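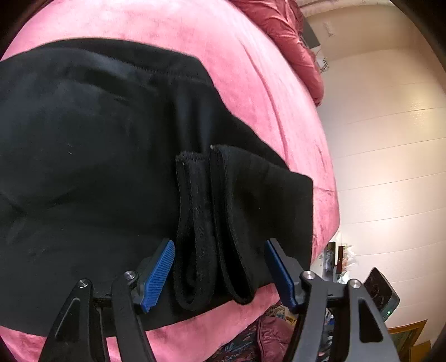
Call for participants: bedding, room temperature and rest at home

The Prosau Centre for Home and Health invites adults living in the Honum area to take part in a study of how people keep warm at night. The study is paid for by the Chukwu Fund and has been approved by the Centre's ethics panel.

Who may apply

Applicants must be aged 18 or over and must have lived at their present address for at least one full winter. Both tenants and owners are welcome. Persons who work regular night shifts, or who are being treated for a sleep disorder, cannot be accepted for this study. Only one person from each household may take part.

What is involved

Participants will keep a short written diary for 11 nights, noting the covers used, the clothes worn in bed and any times of waking. A small thermometer will be lent to each household and should be placed on a shelf or bedside table, away from radiators and direct sunlight. Participants will then attend one interview of 90 minutes at our offices in Grulirville. Interviews may be held by telephone where travel is difficult - please state this on the application form.

No change to usual habits is asked for. Participants may withdraw at any time and need not give a reason.

Payment

Each participant who returns the diary and attends the interview will receive 200 pounds. Bus and rail fares within the county will be repaid on production of tickets. Those who withdraw early will be paid for the nights completed.

How to apply

Application forms are available from the Centre's reception desk or by post. Completed forms must reach the Study Office by 8 July. All applicants will receive a written reply. Personal details will be stored securely and will not be passed to any other body.

Contact the Study Office | Copyright Prosau Centre for Home and Health | Back to top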